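Would you trust a robot with your fridge?

I've wanted someone else to put the shopping away since I was about twelve, so when Hurimach offered me a morning watching its kitchen simulator at work, I was on the train before I'd finished my toast. Ashton Hapeta, who looks after the practice kitchens there, made the tea himself.

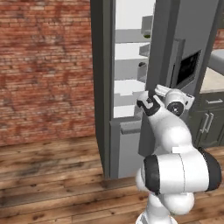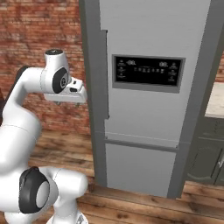 One arm, one fridge, one brick-walled kitchen that exists only on a computer.

So can I buy a robot that will do my kitchen chores yet? Not one I'd leave alone with the eggs. You can get machines that vacuum or mow very nicely, but a general helper that copes with any old kitchen is still a research job.

Fridges are a lovely test, Ashton told me, as the door swings in a big curve and the hand has to swing with it. Pull straight back and you lose your grip (or your handle!). His team set the computer 168 door-opening tries overnight in July and it managed 100 of them. I was rather impressed — he wasn't. "You'd be cross if your own fridge opened that often," he said.

Danish Sandhu runs the packing floor at Susow, and she's even harder to please. Her people handle 517 sorts of box, some of them squashed, and she wants a machine that notices the squashed ones. She's trying one out next spring. I've asked if I can come and watch, and I'm bringing my own eggs.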